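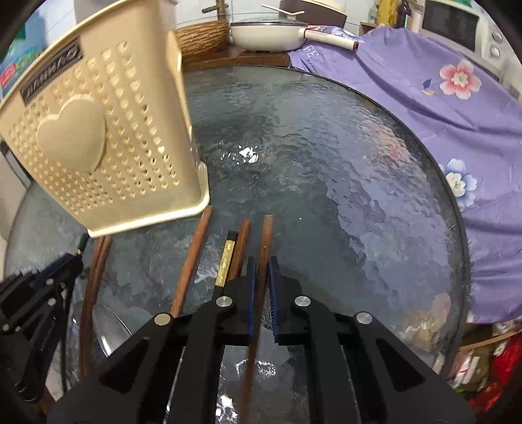 Sprechnotizen zum Vortrag »Verlorene Griffe: Auswertung eines Störfalls beim Umgang mit dünnen Stäben«
Projekt Mikadeo, Fachtreffen Greiftechnik und Arbeitssicherheit
Es gilt das gesprochene Wort.

Folie 1: Begrüßung

Sehr geehrte Damen und Herren, im Namen der Pellatis dankt das Projekt Mikadeo für die Einladung. Gegenstand des Vortrags ist ein Störfall aus dem Monat Mai. Personen kamen nicht zu Schaden. Der Vorgang wurde intern dennoch als sicherheitsrelevant eingestuft, und diese Einstufung wird im Folgenden begründet.

Folie 2: Die Aufgabe

Essstäbchen und ihr Behälter gehören in Mikadeo zu den Standardobjekten. Die Bewegungen werden zunächst mit einem handgeführten Zweifingergreifer vorgeführt und anschließend auf den Arm in der Prüfzelle übertragen. Gearbeitet wird mit Haushaltsware unterschiedlicher Länge, Farbe und Oberfläche. Ein schwarzes Stäbchen mit goldfarbenem Band verhält sich im Griff anders als ein rotbraunes aus Holz.

Auf die Unterlage hinweisen: Strukturiertes Glas spiegelt stark. Auf einer solchen Platte heben sich schmale Gegenstände je nach Lichteinfall nur schwach ab.

(Kurze Pause. Rückfragen zur Aufgabe hier zulassen, spätere bitte sammeln.)

Folie 3: Hergang

Die betroffene Versuchsreihe umfasste 223 Griffe. In 195 Fällen meldete die Steuerung einen sicheren Griff. Die nachträgliche Sichtung der Aufzeichnungen bestätigte dies nur in 158 Fällen. In den übrigen gemeldeten Fällen lag das Stäbchen schräg zwischen den Polstern oder war beim Anheben bereits verloren.

In einem dieser Fälle klemmte ein Stäbchen im offenen Gestänge hinter den Fingern. Die Steuerung schloss den Greifer weiter, da sie den Widerstand als Kontakt mit dem Objekt auswertete. Das Stäbchen brach, und ein Bruchstück verließ den Arbeitsbereich über die offene Seite der Zelle. Die Bedienperson stand hinter der Markierung. Eine Schutzbrille trug sie nicht, vorgeschrieben war sie zu diesem Zeitpunkt auch nicht.

(Diesen Punkt langsam vortragen.)

Folie 4: Ursachen

Die Auswertung ergab 3 Ursachen.

Erstens: Die Griffmeldung beruhte allein auf der Fingerstellung und dem Motorstrom. Bei dünnen Stäben liegen die Werte für »gegriffen« und »leer geschlossen« so nah beieinander, dass die Schwelle beides zuließ.

Zweitens: Die Bauform. Zwischen den Fingern und durch die mittlere Öffnung des Greifers kann ein langes Stäbchen hindurchreichen. Bei der Vorführung von Hand ist das unkritisch, weil die führende Person nachgibt. Am Arm fehlt dieses Nachgeben. Die Gefährdungsbeurteilung hatte das Gestänge als Quetschstelle für Finger erfasst, als Klemmstelle für Objekte dagegen nicht.

Drittens: Die Begrenzung der Schließkraft war für die vorangegangene Reihe mit Bechern angehoben und danach nicht zurückgesetzt worden. Im Übergabeprotokoll fehlte hierfür ein Feld.

Folie 5: Maßnahmen

Die Anlage wurde noch am selben Tag stillgesetzt. Die Wiederinbetriebnahme erfolgte nach Freigabe durch die Arbeitssicherheit und unter folgenden Auflagen:

Schließkraft wird je Objektklasse hinterlegt und beim Wechsel automatisch geladen.
Griffmeldung bei Stäben nur noch nach zusätzlicher Bildprüfung.
Abdeckung der mittleren Öffnung am Greifer des Arms.
Geschlossene Seitenscheibe an der Zelle, Brillenpflicht bei geöffneter Tür.

Die Firma Pawłowska hat die Abdeckung gefertigt. Am handgeführten Gerät bleibt die Öffnung frei, dort ist die Sicht auf die Fingerspitzen für die Vorführung erforderlich.

Folie 6: Offene Punkte

Die Bildprüfung verlängert den Zyklus. Auf spiegelndem Glas weist sie zudem einwandfreie Griffe zurück, insbesondere bei dunklen Stäben. Ob matte Unterlagen zugelassen werden, ist noch nicht entschieden, da sie die Vergleichbarkeit mit den älteren Reihen aufheben würden. Am Standort Stadia läuft hierzu eine Gegenprobe. Ergebnisse liegen noch nicht vor und sollten auch auf Nachfrage nicht in Aussicht gestellt werden.

Für die Diskussion bereithalten: Schwellenwerte vor und nach der Änderung, überarbeitetes Übergabeprotokoll, Zeichnung der Abdeckung. Das Protokoll kann auf Anfrage weitergegeben werden, die Zeichnung nur nach Rücksprache mit der Projektleitung.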